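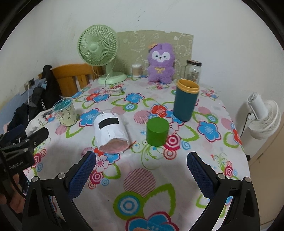
Can a robot tidy your room yet?

The short answer is: a bit, and slowly.

Think about clearing a table. You see a cup, a bottle and a soft toy, and you know what each one is. You pick up the cup gently so it doesn't get squashed. You hold the toy any way you like. You do all this without stopping to think.

A robot has to work out every step. Where does the cup end and the tablecloth begin? That is harder if the cloth has big flowers on it, as the pattern can look like more things to pick up. Clear plastic and glass are tricky too, as a camera sees straight through them.

Then comes the grip. Many robots have just two fingers. If they squeeze too hard, a paper tube gets crushed. If they squeeze too softly, it slips out.

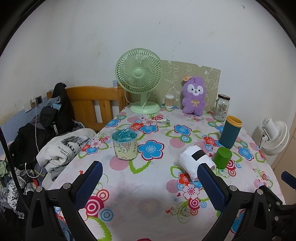
Things lying on their side are a problem of their own, and round things roll away when they are nudged. Power cords are worse. They bend into a new shape each time they are moved.

Waraporn Siriwan teaches robots at a workshop in Dillach. One of her robots practised picking up a cup 2,000 times. It did well on its own table. On a table it had never seen before, it tried 350 times and missed a lot of them.

So which jobs can machines do now? Some can vacuum a floor or mow a lawn. In factories, robot arms can pack the same box all day, because the box is always in the same place. Bedrooms are different every day.

Folding clothes is still slow. Waraporn's robot takes 5 minutes to fold one shirt. How long do you take?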